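Can a robot fold T-shirts yet, or should I keep paying for hands?

Laundry and Textile Care > Equipment > Automation

Jhosep Montoya
Posted Sun 25 January

I run the laundry for a youth sports camp and a running club outside Vostthorpe. Washing and drying are covered by ordinary machines. Folding is still done by hand at one table, and it is the step that backs up. A typical week is 232 pieces, nearly all of them short-sleeve shirts.

I am trying to find out if any machine available to a small shop can take a shirt from a heap and give me back a folded one. I don't need it to be fast. It could run overnight.

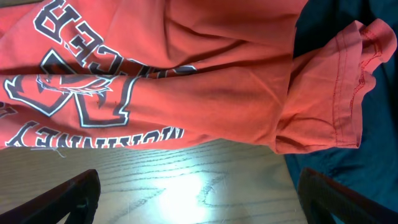

6 min read

Shirts reach the table in whatever shape the dryer leaves them. The orange one that says MCKINNEY is typical: print upside down, a thick fold across the body, one sleeve doubled over itself, and another piece of cloth lying up against it. A person turns it, shakes it once and folds it. I would like to know which of those steps a machine can handle and which it can't.

What I have looked at so far:

Feed-in folders. You clip each shirt to the front by its shoulders and the machine does the rest. Oserix makes one that would fit in my space. The folding is consistent, but somebody has to stand there and clip.

Two-arm tabletop robots. Plenty of videos, few numbers. Most clips start with the shirt already flat, and many of them are sped up.

Specific points I need help with:

Does a printed front cause trouble for the camera or the gripper?

Do mixed colors on the same table matter?

What happens after a bad fold? Does the machine notice, or does it put the bad one on the pile?

Budget is not settled. Floor space is one table against a wall. Power is a normal outlet.

Flukberg

No. Buy a folding board. It is a hinged piece of plastic, it costs very little, and a teenager can learn it before lunch. We went from stacks that fell over to stacks that didn't.

If you want to spend more, get a second table so sorting and folding aren't done on the same one.

Abdelghani Saber

The board is good advice for throughput, but it doesn't answer what was asked. I maintain conveyors and finishing equipment at a commercial laundry and have spent a fair amount of time testing two-arm folding on cotton shirts, so I will take it in order.

Split the job into four stages: pick one piece from the heap, find out how it is lying, flatten it, fold it. The fourth is the easiest. Once a shirt is flat with the collar in a known direction, the fold is a short set of moves, and nearly any pair of arms with reasonable reach can do it. Videos that start from flat are showing you the fourth stage only.

Picking from a heap is acceptable now. The usual failure is lifting two pieces together, typically where a sleeve of one is caught inside the body of another. The cure is dull: lift, check the outline, drop and retry if it is too wide.

Finding out how the shirt is lying is where your print question comes in. Large lettering generally helps. It tells the system which side is up and which way the shirt is turned, provided enough of it is showing. A heavy fold through the middle of the letters removes most of that benefit, and an all-over print can be worse than plain cloth because its edges get mistaken for garment edges. Glossy transfers also give the fingers less to hold than bare knit. Program or train it to grip at the hem, the shoulder seam or the sleeve cuff and leave the print alone.

Glare is a related matter that people underrate. A hard light over a shiny tabletop puts a white spot in the wrist camera's view, and anything crossing that spot loses its edge. Move the light off to one side and diffuse it before you blame the software. 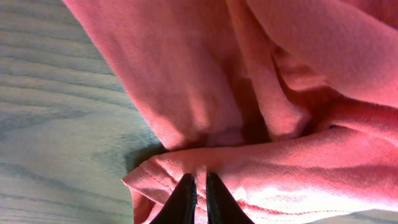 Layer separation is the hard part of flattening, and it is where most of my failed cycles came from. Two narrow fingers coming down on a bunched shirt may take one layer, two, or a pleat that only looks like an edge. The useful landmark is stitching. On a piece of salmon-pink cloth like that one, the body is all one color and the creases are just darker versions of it, while the hem has a thin line of slightly darker thread that stays visible where the edge rolls over. If the controller can follow that line it has a fair chance of finding a corner. If it relies on color alone it will chase shadows, including the gray one the raised cloth throws on the table.

What the camera can't tell you at that point is how many layers are between the fingers. Gripper current helps a little. Finger opening at contact helps more. The most dependable test I have used is to lift a few inches, look again, and compare the hanging shape with what a single edge should look like.

My own numbers, for scale. I logged 102 attempts from a crumpled start, plain and printed cotton shirts, adult sizes. 87 ended in a fold I would put on a shelf. Each attempt was allowed five minutes, and anything unfinished by then was scored as a failure. That is one table and one setup, so don't treat it as a specification. Failures were mostly a sleeve left underneath, followed by a corner pulled out of square during the last fold. Dropping the shirt altogether was rare.

On mixed colors: the system copes better when the piece being worked contrasts with the table and with its neighbors. Orange on light wood beside dark blue is an easy case. Navy beside black is a bad case, because the boundary between the two disappears in the folds. Sort by color before loading if you can do it cheaply. Gray marl on a gray table gave me enough trouble that I changed the table covering.

On bad folds: ask each seller this directly and ask to watch it happen. A system that checks its own result will compare the final outline with a rectangle and either refold or set the piece aside. A system without that check will stack whatever it has.
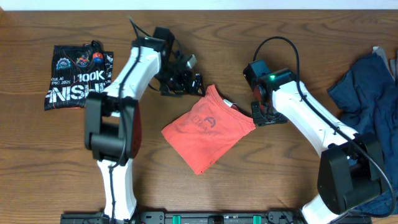
Folded orange-red T-shirt between the two grippers, black 100K garment on the left, navy garment on the right.

Look at layout as well as arms. Two arms on a common rail at the table edge is a sensible arrangement, with both grippers able to reach the middle. The limit is storage. Finished pieces, waiting pieces and the working area all share the same surface, and a link can pass over or lie across a garment at the side while the gripper is busy in the center. In my tests a snagged drawstring or hood cord was an annoying cause of stoppages. Keep anything with a loop or cord out of the robot's queue. Dress the arm cables so they can't drag on the cloth, and leave clear table on the side where you want the stack.

For your case I would do the arithmetic on labor first. At your volume, folding is a few hours a week for one person. A feed-in folder shortens that but still needs the person. A tabletop pair could work through the queue unattended, slowly, and you would spend part of the saved time on refolds, jams and camera alignment. If you enjoy that kind of work, it is a reasonable project. If you need shirts ready every Friday, I would keep the hands for now and look again in September, when the outdoor season winds down and you can afford a bad week.

Leitner

Agree with most of the above. Two additions.

Ask about children's sizes. We tried a demonstration unit on small shirts and the fold positions were scaled from an adult pattern, so the sleeves ended up outside the bundle. The seller fixed it with a size setting, but that meant sorting by size first, by hand.

Also ask where it leaves the neck label. Our customers want the collar facing out and centered so the size can be read on the shelf. The demo unit made neat rectangles with the collar off at an angle, and someone had to turn each one. A rectangle passed its outline check, so as far as the machine was concerned there was no fault.

Fingertips wear. Ours were smooth by the end of the trial and the pickup got noticeably worse. Get the price of replacements in writing.

Jhosep Montoya

Thanks. Color sorting is already done before the wash, so that part costs me nothing. Size sorting isn't, and the camp shirts run from small child to adult. I will ask Oserix about the clip spacing on the smallest ones and ask the robot sellers for an uncut run from a heap, with the rejects shown.

Abdelghani, did your five-minute limit include picking from the heap, or did the clock start with the shirt on the table?

Abdelghani Saber

It started with the shirt crumpled on the table. Picking was timed separately and I don't have a clean figure for it.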